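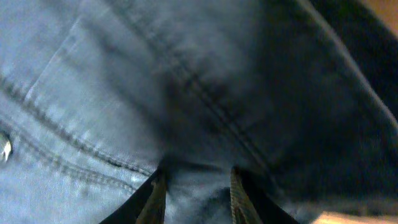 Clothing Care and Household Textiles
Unit 2: Natural and synthetic fibers
Handout by Deisy Cuadros

Print this page | E-mail this page
Reading time: 2 minutes

Read this before the lab session. Bring the fiber chart from Unit 1, filled in.

Where fibers come from

Cotton grows as a fluffy boll around the seeds of the plant. Once picked, it is ginned to remove the seeds, then carded and spun. Linen comes from the stem of the flax plant, and wool is sheared from sheep. Silk is drawn from the cocoon of the silkworm. A single cocoon can give up to 3,000 feet of filament, much longer than any cotton or wool fiber.

Polyester, nylon and acrylic are made from chemicals. For polyester and nylon, the raw material is melted and pushed through a plate with small holes, and the strands harden as they cool. Acrylic is dissolved first and hardens as the solvent is removed. Rayon sits between the two groups. It starts as wood pulp, which is natural, but it has to be dissolved and re-formed.

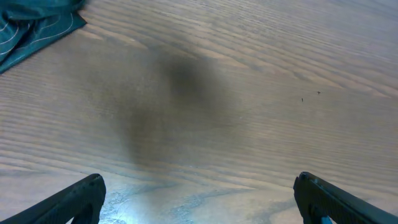

How fibers take up water

Cotton, linen, wool and rayon absorb water well. Polyester absorbs almost none. This affects drying time, static and how a dye takes. Wool can hold a good deal of moisture before it feels damp to the hand. Write these down in column 3 of your chart.

Absorbent fibers also swell. When a woven cotton cloth gets wet, its yarns grow thicker and pull closer together. Much of the stretch put in at the mill is let go in the first wash, and the cloth gets shorter. Wool shrinks in a different way. Its scales catch on one another when it is rubbed in warm water, and the fibers mat. We call this felting, and it can't be undone by ironing or stretching.

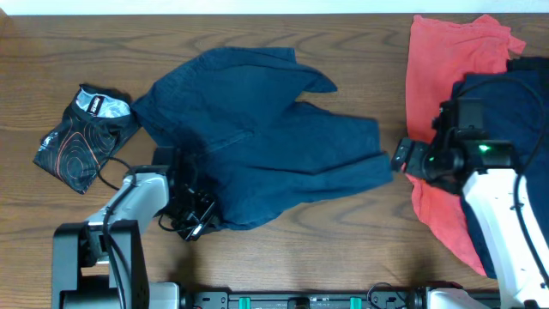
Wrinkling depends on the fiber and on how the cloth is built. Cotton and linen crease easily, and polyester springs back. A dark shirt spread out on a table, like the navy one here, shows its wrinkles clearly, but you can't name the fiber from wrinkles alone. Blends behave somewhere in the middle, so read the content label first if there is one.

Lab work

Pak-hei Peng will run the lab. Each pair gets a set of swatches from the Benavides sample box, numbered 1 to 19. Measure each swatch, soak it, dry it flat and measure it again. Record shrinkage as a percent of the starting length. Swatch 19 is wool and goes in cold water only.

No burn tests this term. The Wiltness room has no fume hood.

For next time: read the section on yarn twist and bring one garment with its care label still attached.

Related handouts
Unit 1: Reading a fiber chart
Unit 3: Yarn, twist and ply
Unit 4: Weaves and knits
Care label symbols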